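The Long Way Around Lake Barrientos

The first thing you hear at the Skosham trailhead is frogs. Hundreds of them, all going at once, so loud at six in the morning that you catch yourself raising your voice to ask for the sunscreen. I had come up for the loop walk, 31 miles of old logging road and shoreline, and I was grinning before I'd even tied my boots.

Most people drive to the overlook, take their picture and head home. Fair enough, it's a great overlook! But the loop is where the lake really opens up. You start in birch woods, drop down to a gravel beach, and then spend most of the first day following the water so closely that you can hear fish jumping (I never once saw one, only the rings).

Patricio Urrutia has walked it every June since he moved to Clullard, and he agreed to come along on the condition that we did it in 2 days and that I carried the stove. He walks fast and talks faster. By lunch I knew which farms had sold off their shoreline, which bay freezes first, and why he thinks the county map has the east creek in the wrong place.

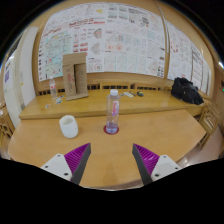
Water is the one thing to plan for. The creeks run well in early summer, but there's a dry stretch after the second ridge that lasts most of an afternoon, and I drank far more on that climb than I'd expected. Fill up at the footbridge, even if you feel fine.

The ridge itself tops out at 874 feet, which sounds like nothing until you've done it with a stove on your back. And then the view! The whole lake lies there below you, long and bent like an elbow, with the village of Vamov strung out on the far side - a church, a boat ramp, a row of red roofs.

We camped in the meadow just past it. There's room for a dozen tents and we had it to ourselves on a Thursday night. Patricio made rice and beans and told me about the winter a moose stood in the road for an hour and made the school bus late.

The second day is gentler, mostly pine woods and boardwalk. The last 200 yards run along a stone wall covered in wild strawberries, tiny ones, warm from the sun, and it took us twenty minutes to get past them.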